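Tranemstead – Standort Pollelstead
Stellenangebote

Technische Mitarbeiterin / Technischer Mitarbeiter (m/w/d) für Fehleranalyse und Sicherheit in der Teleoperation

Kennziffer 1335
Beginn: ab Mai 2022 oder nach Vereinbarung
Umfang: Vollzeit, Teilzeit ist nach Absprache möglich
Befristung: zunächst zwei Jahre

Wer wir sind

Die Gruppe Palomino bei Tranemstead entwickelt die Fernsteuerung für zweiarmige Roboter, die im Handel Waren scannen, einpacken und umräumen sollen. Unsere Bedienerinnen und Bediener führen die Bewegungen mit den Händen vor, und aus diesen Aufnahmen lernt später das System. Wir sind eine kleine Gruppe mit kurzen Wegen. Die Arbeitssprache ist Deutsch, in den Besprechungen wird auch Englisch und manchmal Spanisch gesprochen.

Warum wir diese Stelle ausschreiben

Im vergangenen Winter hatten wir in Pollelstead einen Vorfall, über den wir in dieser Anzeige offen schreiben möchten. Während einer Sitzung hat die Positionserfassung der rechten Hand für kurze Zeit den Kontakt verloren. Die Software hat den letzten gültigen Wert gehalten, so wie es vorgesehen war. Als das Signal wieder da war, ist der rechte Arm aber ohne Rampe auf die neue Position gefahren. Er hat den Tisch getroffen und einen Korb heruntergestoßen. Eine Kollegin stand daneben und bekam einen Schlag am Unterarm. Es blieb bei einer Prellung.

Bei der Auswertung haben wir gesehen, dass das Protokoll mit der Nummer 1904 denselben Fehler schon einmal enthielt, nur mit einer viel kleineren Bewegung. Es war abgelegt und als »Aussetzer, unkritisch« gekennzeichnet worden. Niemand hatte die Aufgabe, solche Einträge miteinander zu vergleichen. Auch das Kabel an der rechten Hand war damals als mögliche Ursache notiert, die Prüfung ist dann liegen geblieben.

Seitdem ist die Geschwindigkeit der Arme begrenzt, und nach jedem Signalverlust muss die Bedienerin oder der Bediener die Bewegung neu freigeben. Das sind für uns vorläufige Maßnahmen. Die eigentliche Arbeit – also die Ursachen verstehen, Prüfabläufe aufbauen und die alten Protokolle durchsehen – soll die neue Stelle übernehmen.

Der Arbeitsplatz

Sie arbeiten die Hälfte der Zeit am Schreibtisch mit Protokollen und Videos und die andere Hälfte direkt am Versuchstisch. Dort werden Aufgaben mit gewöhnlichen Waren durchgeführt, zum Beispiel Saftpäckchen aus einem Korb nehmen, scannen und in eine Tüte legen. Die Controller sitzen dabei auf dem Handrücken über den Handschuhen, damit die Finger frei bleiben. Für die Fehlersuche ist es nötig, dass Sie diese Aufgaben auch selbst ausführen. Eine Sitzung dauert mit Pausen bis zu 2 Stunden. 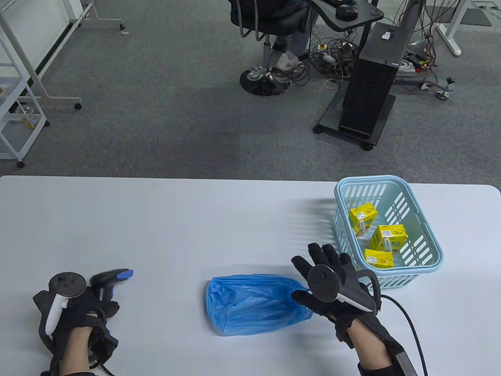

Ihre Aufgaben

Sie sehen die Protokolle der Aussetzer durch, es sind zurzeit 400 Einträge offen, und ordnen sie nach Ursache und möglicher Folge.
Sie stellen Fehler am Versuchstisch gezielt nach, zuerst ohne Roboterarm und danach mit reduzierter Geschwindigkeit.
Sie prüfen Kabel, Halterungen und Controller und führen darüber das Prüfbuch.
Sie schreiben die Freigaberegeln nach einem Signalverlust neu und testen sie zusammen mit den Bedienenden.
Sie dürfen eine Sitzung jederzeit abbrechen und müssen das auch gegenüber der Projektleitung nicht sofort begründen.
Sie pflegen unser internes Meldewerkzeug Gitetti. Dieses ist leider etwas unübersichtlich geworden.

Ihr Profil

Abgeschlossene Ausbildung in Mechatronik, Elektronik oder Informatik, oder ein vergleichbares Studium. Erfahrung mit der Auswertung von Messdaten und Grundkenntnisse in Python setzen wir voraus. Kenntnisse in der Maschinensicherheit sind willkommen, man kann sie auch bei uns erwerben. Wichtig ist uns, dass Sie verständlich schreiben und eine Frage auch zum dritten Mal stellen, wenn sie noch nicht beantwortet ist.

Was wir bieten

Vergütung nach Haustarif, 30 Tage Urlaub, ein Zuschuss zum Nahverkehr und eine Einarbeitung durch Hülya Tatlı, die den Vorfall im Winter untersucht hat. Der Bericht dazu wird Ihnen auf Wunsch schon vor dem Gespräch zugeschickt.

Bewerbung

Bitte senden Sie Lebenslauf, Zeugnisse und ein kurzes Anschreiben unter Angabe der Kennziffer über das Bewerbungsformular. Ein Foto ist nicht erforderlich. Fachliche Fragen beantwortet Marisol Paucar, Leitung der Gruppe Palomino. Bewerbungen von Menschen mit Schwerbehinderung werden bei gleicher Eignung bevorzugt berücksichtigt. Die Gespräche finden im Mai in Pollelstead statt, Reisekosten innerhalb Deutschlands werden übernommen.

Veröffentlicht am 18. April 2022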